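Hélène's old restaurant in Clarkville has reopened as Guillot, with Koen Coppens in the kitchen. I booked for the early sitting in April and took notes on the booking system, the room and the food, in that order. Thread.

1/ Booking. Online only, card details taken, nothing charged until you fail to turn up. The form offers slots at quarter-hour intervals, but the kitchen seats in two blocks, so a 6.15 and a 6.45 get their first plate at the same moment. Book the 6.45.

2/ Room. 42 covers, down from what the old place squeezed in. Tables along the garden wall are set on the original stone floor and are level. The ones by the stairs are not. Ask for the wall.

3/ Noise. The ceiling has been left bare and the plaster is hard. With the first sitting full you can hear the next table's order. By the second sitting you can hear their divorce.

4/ Menu. One set menu, 33 dishes on file according to the front of house manager, Anneliese Pfeiffer, of which seven are served on a given night. The rotation follows what the coast boats land. No printed list. You are told each dish as it comes.

5/ First plate: smoked eel, pickled turnip, rye. Eel cut thick, smoke restrained, turnip too sour by a small margin. The rye was toasted in the eel fat and did most of the work.
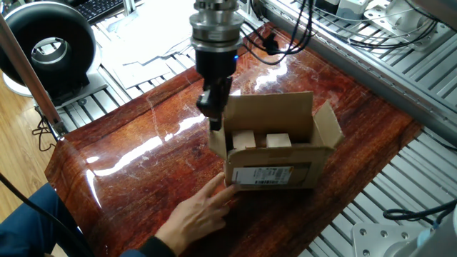

6/ Second: leeks cooked whole in embers, outer layers stripped, dressed with brown butter and egg yolk. Correct seasoning. The best thing I ate all evening and probably the cheapest to make.

7/ Third: turbot on the bone for two, carved at the table. Cooked a minute past where I would have stopped it. The sauce, made from the roasted frames and a dry cider, was reduced properly and had no flour in it.

8/ The lamb was shoulder, braised and then pressed, which restaurants do when they want neat rectangles. Flavour good. Texture uniform. I would have preferred it untidy.

9/ Wine. Wim De Bruijn keeps the cellar at 3,000 bottles, heavy on the Loire and light on anything fashionable. Mark-up is steep on the lower shelf and gentler as you climb, so the middle of the list is where to spend.

10/ Pudding: set buttermilk, quince, a thin oat biscuit. Quince cooked long enough to go red. The biscuit had softened by the time it reached us.

11/ Service is unhurried and knows the food. One long gap before the lamb. Bread was replaced without asking and is baked on site, twice a day.

12/ Access: three steps at the front, ramp from the yard at the back. Ring ahead and they unlock the gate. Parking on the street is free after six.

13/ Several of you have asked how it compares with Jemlow. Guillot has the better fish and the better cellar. Jemlow has the better bread and you can get a table the same week. I'll go back to Guillot when the summer menu starts and add to this thread then.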